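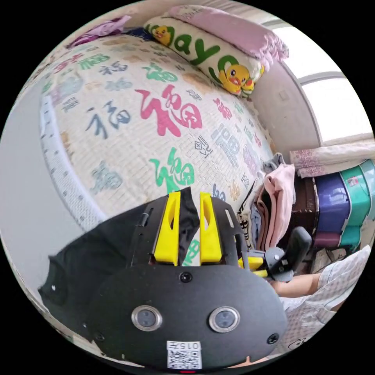

Cream quilted cover, with the 福 prints in all sizes

Bedding on a boat gets damp from underneath, and I learned that the slow way on Soliman, our old motor cruiser. By July the mattress in the aft cabin smelled like a wet dog (we don't have a dog!). So now I prop it up on its side every time we leave her, hatch cracked open, and I put slats under it with gaps I can get three fingers into.

Valdir Godoy two berths down swears by a bowl of rock salt in the locker. I tried it and mostly got salty water on the carpet, so no thanks.

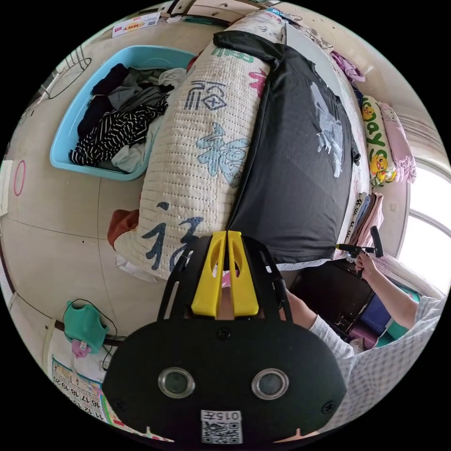
Black T-shirt laid flat on the bed pad

Clothes next. Roll them, don't fold them, and keep them off the hull side, where the condensation runs. I leave cotton stuff out for 30 minutes before it goes in a bag, even when it feels dry. And wash anything salty in fresh water first, or it'll never dry properly, it just pulls the damp back in.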